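What Goes In the Gray Bin: Small Discards and a Tired Paint Job

Independent Project Report, Introduction to Materials and Reuse
Clokcombe College, Horau Building
January 2023

How I ended up writing about a bin

My first proposal was a lot grander than this. I wanted to track everything thrown out on the whole second floor of Horau, and my instructor wrote "too big, pick a bin" across the top of the page. So I picked a bin! It's the deep gray metal one that sits on a table, and people had been putting small stuff in it that didn't have an obvious home: drink cans, dead office supplies, bits of cord, that kind of thing. Some of it is trash, some is recycling, and a fair amount could be used again if somebody took two minutes to look at it.

I had two questions. The first was what people put in a bin that has no label. The second came from staring at the inside of the thing day after day: what does all that metal and hard plastic do to the painted surface? The second one was supposed to be a paragraph, and it grew.

What I did

I kept a log for 20 class days. At the end of each day I took out whatever was there, wrote down what it was and what it was mostly made of, and put it in one of four boxes: recycle, reuse, trash, or no idea. I used the big kitchen scale from the Varma student lounge for weighing (with permission, and I wiped it down after). The smallest things barely moved the reading, so I weighed those in a bunch and only have a total for them.

For the paint I didn't have any real equipment. I used a flashlight held low so scratches would throw a shadow, a strip of masking tape for checking if flakes came up, and a notebook. I also drew a map of the inside of the bin, with a separate page for each wall and one for the floor. My drawing is not great but the map turned out to be the most useful thing I made, and if you're doing anything like this I'd say start with the map. I started with the log and had to go back.

I left the bin unlabeled for the whole log period. I kind of wanted to put up a sign after the first few days, when someone left half a sandwich in a napkin, but that would have changed what people did.

What people put in it

The log has 49 items in it. The biggest group was drink cans, then broken or jammed office supplies, then cord and cable ends, and after that a long tail of one-offs. I got a single roller skate wheel. I got a doorknob, only the knob. Somebody put in a whole unopened box of staples, which went straight to the reuse box and then to my own desk, I admit.

Cans were the easy part. They're aluminum, they go in recycling, done. What surprised me was how many were squashed before they went in. I had figured people would drop them in whole, but they seem to like to crush them first, and a crushed can has sharp little folds that a whole can doesn't have. I'll come back to this in the paint part.

Office supplies were harder. A stapler is several materials stuck together - a plastic shell, a steel channel, a spring, sometimes a rubber foot - and no recycling stream around here wants the whole thing. When I took one apart at home it was more work than I expected and I lost the spring under the refrigerator. Still, two of the staplers in the log worked fine once I pulled out a bent staple. They weren't broken, they were jammed, and somebody got annoyed. I get it.

Cable ends were mostly trash by my rules, though copper is worth something if you have enough. I never had enough.

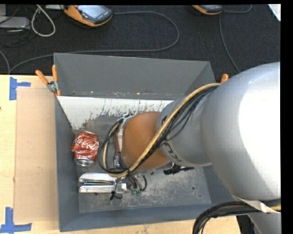
Figure 1. Inside the gray bin: a crumpled Coca-Cola can close to the left wall, with a white stapler or hole punch below it.

I like the can and the white thing as a pair, since they stand for the easy end and the hard end of my sorting problem. The can is dented and creased all over but you can still read the name across it, and anybody would know which box it belongs in. The white one I would have to pick up before I could even say what it is. It has an upper arm and a lower base with a strip of shiny metal in the gap between them, so it's at least two materials, and it goes in "no idea" until somebody opens it up.

The paint

Okay, so the walls. The far wall is a plain medium gray and reads as pretty smooth from a distance. Under it there's a white band running across, and that's where the bin looks its age. The bottom edge of the white is scraped and ragged, and bare gray metal shows in streaks and chips. Along the seam above the band there are little specks, some rusty and some bright. The near side is more of a blue-gray and the left wall is darker, so the inside is several colors in all, which made my map fun to color in.

The floor is metal and it's scuffed all over, with pale scratches going every which way. Near the lower right there's a small round dark hole. I spent way too long on that hole. My first idea was a drain and my second was a bolt hole, and I asked at the Flullgate surplus store, where they sell old metal containers, and was told it could be either one. I left it on the map as "hole."

My guess about the wear goes like this. Things that get dropped in slide around, and where they slide they rub. A hard corner on a stapler or the folded edge of a can is going to scratch more than, say, a wad of paper. The bottom edge of the white band sits low, so it would get bumped by anything that slides that far. I can't prove it. The bin was already scratched up when I started and I don't have pictures of it new. What I can say is that when I compared my first map to my last one I could find only a couple of marks that I was sure hadn't been there before, and both were on the floor.

The tape test was kind of a dud. I pressed a strip along the ragged edge and peeled it off, and did the same in the middle of the far wall as a comparison. The edge gave me a few tiny white flakes and the wall gave me none. That fits with the paint being looser where it's already chipped, but it was one strip in each place, and I'm not going to hang much on it.

A small side test

I wanted something I could control, so I bought a scrap sheet of painted metal from Flullgate and taped it down at a slant in my garage. Then I slid a whole can down it 250 times and, on a fresh part of the sheet, a crushed can 250 times. (Put on music. Seriously.)

The whole can left a dull patch that I could only see with the flashlight. The crushed can left thin lines I could feel with a fingernail. It's a different paint on a different metal, so I can't carry the result over to the bin, but it did make me feel better about my idea that crushed cans are rougher on a surface. I didn't do a stapler. I had planned to, and then my arm was tired and my neighbor came over to ask what the noise was.

Problems

I missed the end-of-day check one time when I was out sick, so that day and the next one are lumped together in the log. It doesn't change the item total but it does mess up the per-day numbers, and I took the per-day chart out of this report for that reason.

I'm also pretty sure some people figured out I was emptying the bin. A few of the later items look like they were left for my benefit. I'm looking at you, doorknob.

The "no idea" box was a bad category. I thought of it as a parking spot for things I would look up later, and what happened is that I kept putting things there when I was in a hurry. If I did it again I would split it into "mixed materials, needs taking apart" and "don't know what this is," which are two different problems.

And I should have photographed the walls from the same spot and under the same light every day. The drawings are okay for showing where the wear is but not how deep it goes.

What I'd change about the bin

My suggestion is boring: a card on the front that says cans go in the recycling, and a small tray next to the bin for jammed staplers and hole punches, with a pair of needle-nose pliers in it. Most of the reuse items in my log would have been fixed right there. I'd put a rubber mat on the floor of the bin too, cut to fit, mostly to cut down on the scratching and the noise.

Repainting could wait. I'd lightly sand the ragged edge of the white band, wipe it clean, and touch up the bare spots before the rusty specks get any friends. I have asked if I can do this in February as a follow-up, on my own time, and I was told to write up the steps first. That's attached as Appendix B. Appendix A is the full log, and the wall maps are in the folder with the colored tabs.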